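February, 16.20

Retrained the policy with the wrist views masked for the first 90 steps of each episode. 302 demonstrations, same seed as before. Validation loss is slightly worse, which I expected. Vaida thinks the masking should be random in length and she may be right, but I want one clean comparison first.

Left gripper still opens too early on approach. Checked the logs: the open command leads the pose target by 14 ticks. Oisín will look at the time stamps tomorrow. Until then no changes to the controller.

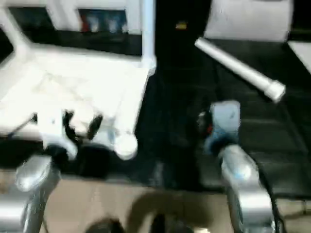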